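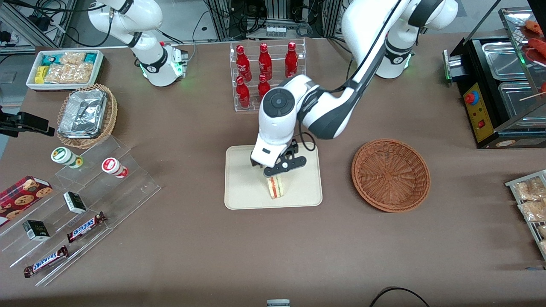
Figure 1. The snack counter, with the left arm above the sandwich tray and the right arm folded back.

Teaching Two Arms to Run a Snack Counter
Project report, Porkix student group
Sep 29, 2018

What we wanted to do

Our plan was to collect enough good demonstrations that a learning system could pick up simple counter jobs by copying us. We called the project Nudard, and we started it in July with one task: take a sandwich off the tray and put it in the round wicker basket beside it. It sounds tiny. It kept us busy for weeks, and we loved it!

The counter

We wanted a table that felt like a real shop, so we filled it up. There are red bottles in a clear rack at the back, candy bars and small boxes on a stepped stand, bags of snacks, foil containers, and a food warmer with sausages on sticks in the case above it. Most of these are never touched in the sandwich task. They stay out anyway, so the model learns to find a sandwich on a busy table (our first recordings, on a bare one, gave us a model that got lost as soon as we put anything else down).

How we recorded

One person drives the arms by hand with a pair of controllers while a second person resets the table and keeps the log. Each try is saved as an episode with the camera video, the joint positions and the gripper opening. We kept episodes under 30 seconds. Anything longer usually meant the driver had stopped to think, and the model copies pauses very faithfully — we watched it hover over a tray for ages before we understood why.

Between episodes we moved the sandwich to a new spot on the tray and turned it a little. Standing it upright was harder than laying it flat, but it gives the fingers two clean sides to close on. Squeeze too hard and the filling slides. Our drivers got noticeably gentler after the first hundred or so tries.

What we got

We recorded 700 episodes and kept 432. The rest went out for dropped sandwiches, bumped trays, or a log entry that didn't match the video. We sorted everything with Dasov, a labeling tool one of us wrote over the summer, which plays an episode at triple speed and waits for a keep or drop key.

We trained 3 models on growing shares of the kept set. The biggest share gave the smoothest reaching by far, and the first clean placement got a cheer you could hear down the hall. Sandwiches close to the rounded corners of the tray are still a weak spot, and we have too few episodes there.

Next steps

More corner positions first. After that we want to try the bottles, with both arms working together, and a second driver style so the data isn't all one person's habits.

Report written by Kazlauskienė for the group.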